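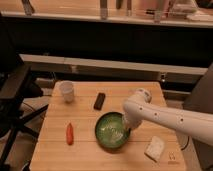

Josefina asked me last week why gospel choirs clap on the "wrong" beat, and whether the singers had all agreed to do it that way. Good question, Josefina!

Home | Music | Make Some Noise | Ask Us

April 6, 2021
By Fulvio Bellini

Let's try something. Count to four out loud, over and over, nice and steady. One, two, three, four. Now clap on one and three. It feels a bit like marching, doesn't it? Keep counting, but this time clap on two and four. Hear how it bounces? Those two claps have a name - the backbeat - and gospel music is full of it.

I sang in a children's choir in Pladgate when I was nine, and I clapped in the wrong place for a whole month (my poor sister stood next to me). Then our leader told me to step my feet on one and three and save my hands for two and four. Step, clap, step, clap. I got it before the song was over!

Another thing to listen for is call and response. One singer sings a line, which is the call, and then the choir sings something back. Sometimes they repeat the same words and sometimes they answer with new ones. It works with a choir of ten people or a hall with 521 seats, and you don't need a songbook to join in. People were singing this way long before there were records or radios, and it came into gospel from older songs that African Americans sang at work and at worship.

You can try it at home with one other person. Make up a short line, like "Who's got the rhythm?" and have them sing back "I've got the rhythm!" Step and clap while you do it - then swap, and let them be the leader.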